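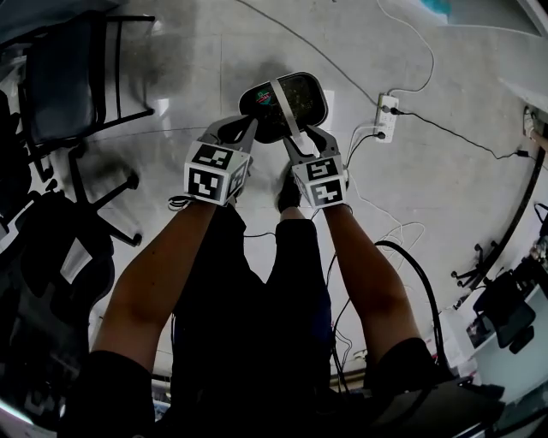 Attachment 1 - dark lid or tray with white strap, power strip on concrete floor

Fetitz Facilities Desk
Site: Rumow, ground floor, Greenberg room
Opened: 2024-05-10
Category: Electrical / Floor outlets
Secondary category: Storage items
Priority: Normal
Status: Resolved

Summary
Intermittent loss of power at the white power strip on the floor. Marks on the lid stored next to it.

Reported problem
The power strip in the Greenberg room goes dead without warning. Everything plugged into it goes off together and comes back together. It happened twice yesterday and once this morning. The room lights stay on. The wall outlet seems fine, but I only tried it with a phone charger.

Separate item, same spot: the glossy black lid with the white strap has light flecks on the surface. I can't tell if that is the finish or something landing on it from the floor. If it is grit I would like to know before it ends up inside the strip as well.

Attachment 1 shows both. There are two black plugs in the strip, one near each end of it as it lies in the photo.

Reply 1 - Facilities Desk
Please answer the following before anyone goes over:

Does the switch light on the strip go out when the power drops?
Does moving the cord change anything?
Is the strip plugged straight into the wall or into another strip?
What is the approximate load?

Until then, leave the strip where it is and don't press anything down on the plugs. If you smell burning or the housing feels hot, unplug it at the wall and close off the spot.

Reply 2 - Requester
The light goes out too. Moving the cord brings it back sometimes. I moved the end by the wall and it flickered, then came on and stayed on. Moving the plugs at the strip end did nothing.

It is not straight into the wall. There is a 6 ft extension between the strip and the outlet, pushed behind the shelf. I didn't know about it until I followed the cord back.

Load is two chargers. No smell, housing is cool.

Reply 3 - Facilities Desk
Thank you. Two chargers will not trip anything on that circuit, and a tripped breaker would not come back by itself. A loss that takes the indicator with it and responds to movement at the wall end points to a poor contact upstream of the strip. Candidates are the extension, the strip's own plug, and the wall outlet, in that order.

Site visit scheduled. Please unplug the extension at the wall and label it "do not use".

Visit log

Step 1. Visual check of the strip. No discoloration at the sockets, no cracks in the housing. Both plugs fully seated and a firm fit. Removed and refitted each one.

Step 2. Strip plugged directly into the wall outlet, extension out of circuit. Test lamp in each socket. Lamp steady in all of them. Flexed the cord at both strain reliefs. No flicker.

Step 3. Wall outlet loaded with the 2,000 W test heater for 12 minutes. Voltage held. Faceplate slightly warm at the end, within normal range. Outlet passed.

Step 4. Extension tested on its own with the lamp. Lamp dropped out when the cord was bent close to the female end. Repeatable. One contact inside is loose and the jacket has a flat spot there, consistent with the shelf foot standing on it. Extension failed, cut and discarded.

Step 5. Strip put back in its original position without the extension. The cord reaches if the shelf is moved over by the width of one upright. Shelf moved.

Step 6. Cables across the walking route taped down at the shelf side. The rest run in open floor and will need a proper cover. There is none on site. Ordered through Clunard, see parts below.

Lid
Wiped one corner with a dry cloth. Part of the speckle came off as gray dust. Part did not and feels smooth under a fingernail, so at least some of it is in the surface. Wiped the same corner with a damp cloth after that and saw no further change. No scratches found.

The strap was left on. The small label with red, green and white printing near one corner was also left on, as the requester did not ask for it to be removed and the adhesive would have to come off with solvent.

The dust comes off the concrete. That floor was never sealed, and sweeping it dry moves the dust onto anything stored low. Store the lid on the shelf with the glossy side down on a clean cloth. Use the vacuum with the hard floor head in this room in place of the broom.

Parts
Floor cable cover, low profile - 2 pieces, on order from Clunard
Gaffer tape - from stock
Power strip - not replaced

Reply 4 - Requester
Strip has stayed on since the visit. I tried moving the cord at the wall again and could not get it to drop. The lid is on the shelf now.

One question. Can we put a longer extension in if the shelf has to go back? It blocks part of the window where it is.

Reply 5 - Facilities Desk
No. A strip fed from an extension is not allowed in this building for permanent use, whatever the length. If the shelf has to go back, ask for a strip with a longer cord under a new ticket and include the distance from the outlet to where the strip will lie. Measure along the wall - the cord should not cut across the floor.

Reply 6 - Facilities Desk
Cable covers delivered and fitted. Tape removed. Floor sealing for the Greenberg room has been added to the August works list as a separate job, with no fixed slot yet.

Closing code: Faulty extension cord, removed
Follow-up: None on this ticket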